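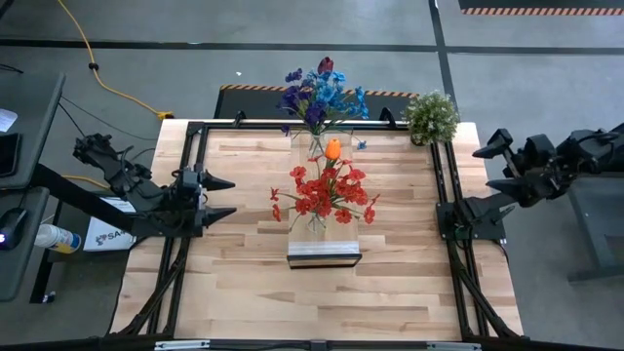
Two arms, one table: the flower bench at Covwood, with red blooms in the middle and blue and purple behind.

The fault that kept Covwood's flower bench busy for most of a winter was, on the face of it, a very small one. One Monday in December, a little before lunch, the left arm was told to let go of a stem and didn't. It lifted away with the flower still between its fingers, swung back to its resting place and took a vase with it. There was glass on the floor, a great deal of sweeping, and a long quiet spell while everyone looked at the screen, which said, quite cheerfully, that the job was done.

Pushpa Sisodia had been standing at the next desk with her tea, and she will tell you that the broken vase bothered her far less than the message did. A machine that drops things is a nuisance, but you can plan for it. A machine that believes it has put something down when it is still holding it will go on to the next step, and the next, with a yard of stem sticking out to one side where the software thinks there is only air.

Flower arranging sounds a gentle sort of thing to ask of a robot, and I had rather expected to be charmed (I was). But stems bend, petals catch on whatever is next to them, and one bunch lies across another in a way that tins and boxes never do. The team had been through 2,000 runs without a breakage before that morning, which may have made them a touch too comfortable.

Ankit Srivastava spent the following days reading back through the records, and found that the gripper reported itself open whenever its motor had been sent the order to open. It never checked how far the fingers had moved. A scrap of leaf in the joint was enough to hold them nearly shut, and when he went looking he counted 60 earlier runs where the fingers had been slow to part and the flower had, by luck, fallen free all the same.

The mending was done in two stages. First came a proper reading of the finger position, so that the arm stops where it is if the numbers disagree. Then came a slower, wider path home, which took a good deal more arguing over as it made every run longer. By the time I visited they had moved on to a harder job, with a shelf to work around and the bunches lying flat on the wood.
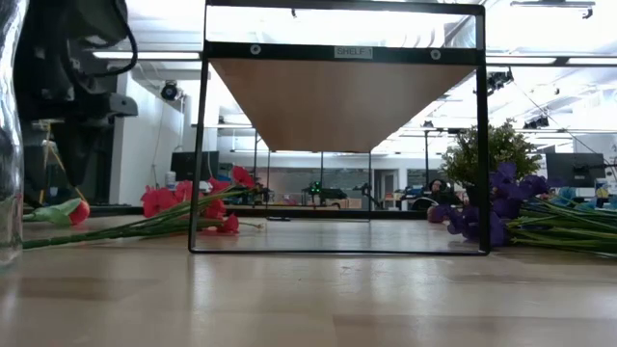 Renu Uniyal thinks the slower path ought to have been there from the first day, and told me that a stop button is no comfort at all if the arm has already swung by the time your hand reaches it. She would like the joints cleaned every morning too, and a line in the log to show it.

She has got her way on the cleaning. There is a soft brush on a string now, and the new rules ask for 1,000 clean runs before the old speed can even be discussed. When I left, Ankit was on his knees by the bench, picking a bit of green out of a joint with a pair of tweezers, and Pushpa was writing it down.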